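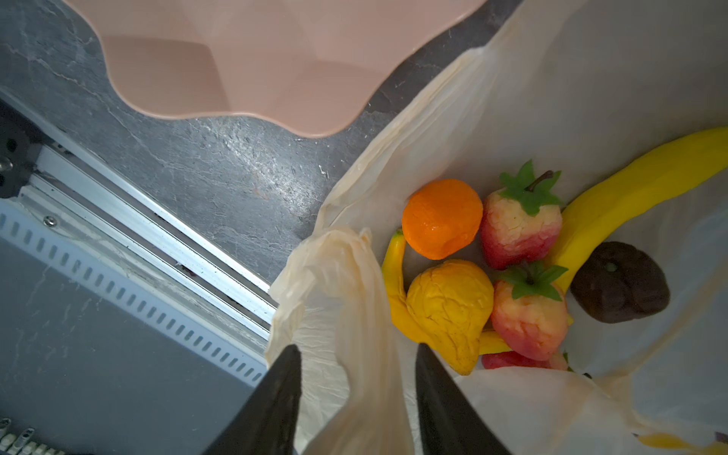
Photo: Lavanya Palaniappan / Plukstead Play Library

Last updated: July

Progress report to the Grarnari Fund
Project: Play shop and play kitchen sets for lending
Prepared by Satish Nambiar, project coordinator

Dear colleagues,

With this report I would like to inform you how the grant was used in the second period. The first report covered the shelves and the lending software, so I do not repeat these points.

1. The sets

In the application we promised 30 sets of play food for lending to nursery groups and families. At the time of writing, 22 sets are complete and have a number in the catalog. The other eight are waiting for vegetables, which our supplier Deng delivered in the wrong size. The carrots were so small that we did not want them in the hands of children under three. Deng has agreed to exchange them, but we do not have a date for this yet.

The fruit is the part which is going best. We chose artificial fruit of the kind which is sold for decoration and for shop windows, because it looks more like real fruit than the flat painted pieces we had before. The orange has dimples in the skin, the pear has small brown speckles, and the strawberries have green leaves on top. They are red and become pale yellow, so some children ask if they are ripe. The staff at Hurkwood nursery told us that this question alone gave them a good morning of conversation.

There is also a dark brown fruit in the mix. Lavanya catalogs it as a plum and I would call it a fig. For the moment it is on the list as "plum or fig", and families can decide for themselves.

2. Packing and storage

In the application we described cotton bags with a drawstring. These are ordered but they came late, and until now part of the fruit goes out in white plastic shopping bags. For the shop game the children like them, as they look like the bags from a real store. For us they are not a good solution. They tear, and a plastic bag should not go to a home with a baby. We therefore lend the plastic bags only to supervised groups, and families receive the fruit in a cardboard box with a lid. When the cotton bags arrive, all sets will be changed over.

The leaves and stems of the strawberries need more care than we expected. If heavy pieces are put on top, the leaves bend and after some time they come loose. We now write on the packing card that bananas and pears go in first and strawberries last. Returned sets do not always follow the card. Lavanya checks each one on Monday and pulls on every leaf before the set goes back to the shelf.

3. Use of the sets

Since the start of the period there were 60 loans. Most of them went to nursery groups, and Hurkwood alone borrowed nine times. Loans to families are lower than we planned. I think that the opening hours are one cause, and we will try one late afternoon per week until 6:30.

Three pieces were lost and one banana came back with teeth marks. All four were replaced from the spare box.

4. Money

From the grant for this period, which was $2364, we have spent $1790. The largest part was for the play food, and the rest for boxes, labels and cleaning material. The remaining $574 is reserved for the cotton bags and for a second spare box. We do not ask for a change in the budget.

5. Next steps

Finish the eight open sets when the vegetables are exchanged.
Change to cotton bags and print the packing card on thicker paper.
Add a simple price list and paper coins to each shop set, as two groups have asked for this.

The receipts are in the shared folder. If you wish to visit and see the sets in use, please write to me or to Lavanya and we will arrange a time with one of the groups.

With kind regards,
Satish Nambiar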